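How does a robot learn to fold a T-shirt?

By Assunta De Luca, for the Murow young readers' page
Ages 8 to 11. Reading time: one biscuit.

Quick question before we start. How did you learn to fold a T-shirt? Maybe a grown-up showed you. Sleeves in, bottom up, done. You had a go, it came out like a squashed pancake, you had another go.

Robots need showing too. Lots of showing. Much more than you did!

Why is it so hard?

Think about a brick. Pick it up, still a brick. Same shape, same corners. Now think about a T-shirt. Pick it up by the sleeve and it's a long droopy thing. Drop it and it's a heap. Drop it again, different heap. There are more heaps than anybody could ever write down.

So you can't just give the robot a list of instructions like "move your hand this far, then that far". The shirt won't be where the list says. You'd fold fresh air.

What people do is collect EXAMPLES. One example is one go at the job, from start to finish, saved on a computer. At the Dellberg workshop, where I went for this page, they call each one a "take", same as in films.

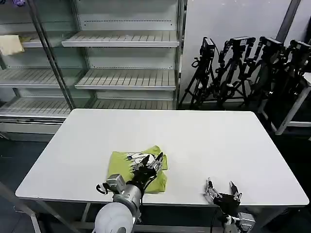

A take saves two sorts of thing at once. First, what the robot's cameras see, lots of little pictures one after another, like a flick book. Second, what the arms are doing: how bent is each joint, how far apart are the fingers. Look at the green T-shirt. One black hand is down on the folded cloth while the other is up at the front of the table, not touching anything. Both hands get saved, even the one that isn't touching. Knowing when to keep a hand out of the way is part of the job too.

Who moves the arms?

At Dellberg, a person does. It's a bit like being a puppeteer. Iñaki Palacios holds a pair of handles, and when he moves his hands the robot moves its hands. He pinches, it pinches. He says the first day his shoulders ached and he kept holding his breath.

"You have to go slowly," he told me. "If I rush, the robot learns to rush, and then it's rubbish at it."

He did 61 takes the day I visited. Then lunch. (Cheese sandwich. I asked.)

What about the ones that go wrong?

Good question, glad you asked. Hedvika Tichý checks the takes afterwards. She watches every one and gives it a label. Good fold. Messy fold. Dropped it. Some messy ones get kept, if the person sorted the mess out in the end. That way the robot gets to see how to fix a crumple, which is handy becuase it is going to make plenty.

The really bad ones go in a folder called BIN BUT LOOK FIRST.

Mix it up

If every take starts exactly the same way, the robot only learns that one way. Turn the shirt round a bit and it's stuck. So they change things. Shirt nearer, shirt further off, shirt at a wonky angle. Different sizes. A collar or a corner that pokes up instead of lying flat. 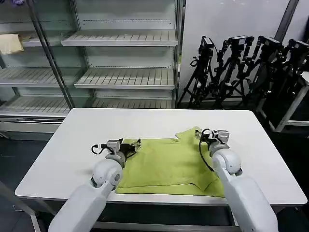 Two white arms, one yellow-green bundle of cloth. Spot the flap sticking up!

And then the learning bit

When there are enough takes, they all go into a computer program. The program looks at a picture and has a guess: what did the arms do next? Then it checks against what really happened in the take. Wrong? It changes itself a tiny bit. Guess again. Tiny change. Again and again, way more times than you would put up with.

After that the robot gets a turn with no puppeteer. It looks at the shirt through its cameras and the program picks the next move. It isn't playing back one take like a film. It is using bits of what it learned from all of them.

Does it understand what a T-shirt is? No. It doesn't know that people wear them, or that yours has ketchup on it. It has learned that when things look like this, the arms should go like that.

Try it at home

You need: a T-shirt, a table, a friend, 6 goes each.

Your friend is the robot. Eyes open, but no thinking allowed. You stand behind and move their arms by the wrists, gently please. Fold the shirt.
Scrunch it up, throw it back on the table, go again.
After 5 goes, let go of their wrists. On go number 6 the robot has to do it alone, just copying what its arms did before.
Swap over.

Did the robot get it? Did it do it your way, mistakes and all? Write down what went wrong, thats data.

Words to know

Take: one go at a job, saved from start to finish.
Label: a note saying what sort of take it was.
Joint: a place where an arm bends. You've got them too.
Data: all the saved stuff the program learns from.

Next time: Osvaldo Sala on why robots find see-through cups so tricky.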